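The Spit Test That Knows What You Should Have For Lunch

Personalised nutrition wants your saliva, your money and your faith. Only one of those is easy to give.

02/04/2023

The box arrives in a padded envelope, and it is a very nice box. Inside are a plastic tube, a return bag, a card welcoming me to my "food journey" and a leaflet telling me not to eat, drink or brush my teeth for an hour before I spit. Filling the tube takes longer than you'd think. I stood in my kitchen dribbling for most of the radio news.

The kit comes from Floltarel, one of a growing number of firms that promise to tell you what to eat by reading your genes. For 200 pounds you get a report, an app and a list of foods sorted into green, amber and red. Pay a monthly fee on top and the app will also plan your dinners. My report ran to 60 pages and informed me that I may be sensitive to caffeine, that I may store fat more readily than other people and that I should eat more leafy vegetables.

I'd like to meet the customer who was told to eat fewer.

The pitch is easy to like. Ordinary diet advice is dull, it's the same for everyone, and most of us have already failed at it. How much nicer to hear that the advice was wrong for you in particular. You weren't weak around biscuits, you were simply following a plan meant for somebody else's body.

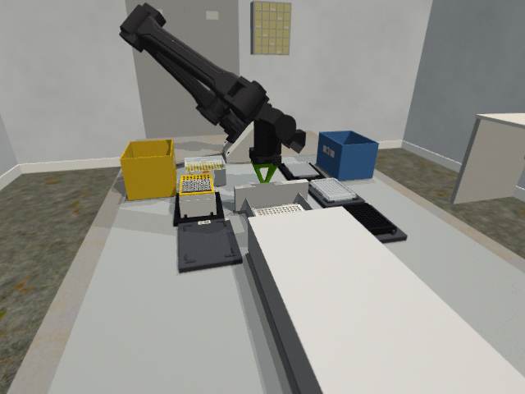 There is real science somewhere underneath all this. People do respond differently to the same meal, and a few single genes have clear effects - the one that lets adults digest milk is the usual case. But if milk upsets your stomach, you have probably noticed. For weight, appetite and blood sugar, the picture is far muddier. Many genes each nudge things by a tiny amount, and sleep, income, age and whether you walk to work can all push harder.

Floltarel says its advice rests on a study of 4000 customers. I asked to see it. What I got was a glossy summary in which people who used the app for three months said they felt better about their eating. They had chosen to join, they had paid, and there was no comparison group. Those who gave up halfway through were left out of the final charts, a fact I found in a footnote. I suspect that if you charged the same people the same money for a list drawn out of a hat, plenty of them would feel better too.

So I tried a small test of my own. I sent a second sample to a rival, Wyss, and compared the two. Both agreed about the caffeine. After that they parted company. Floltarel put oats in green and Wyss put them in amber. Floltarel wanted me to cut back on cheese, while Wyss thought cheese was fine but had doubts about bananas. In all, the reports flatly disagreed on 5 foods I eat nearly every day, and both were written with the same breezy confidence. 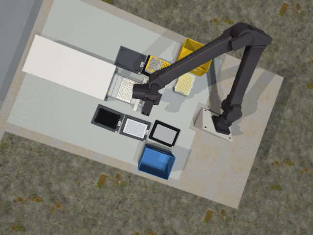 A black robot arm mounted on a white block, in a computer-rendered view.

Neither firm seemed troubled. Wyss told me that every company "weights the markers differently", and suggested I retake its lifestyle quiz. The quiz is worth a look, by the way. It asks your age, your weight, how often you exercise and how many vegetables you eat. I filled it in again as a heavy smoker who lives on pies, and my supposedly genetic advice changed a good deal. My genes, as far as I know, had stayed put.

Then there is the question of what happens to the spit. Floltarel's terms let it share "de-identified insights" with partners, and you agree to this by ticking the same box that gets you your results. You can ask for your sample to be destroyed. I did so in August and was sent a form, then a link to the same form, then a discount code for vitamins.

Kostow, a smaller outfit working out of a business park in Brodbridge, at least puts its deletion page where you can find it. It also sells its own protein powder, which its reports recommend with some warmth.

I have kept the oats and the cheese. The app still sends me a message each morning asking whether I'm ready to eat like myself, and I still haven't worked out how to turn it off.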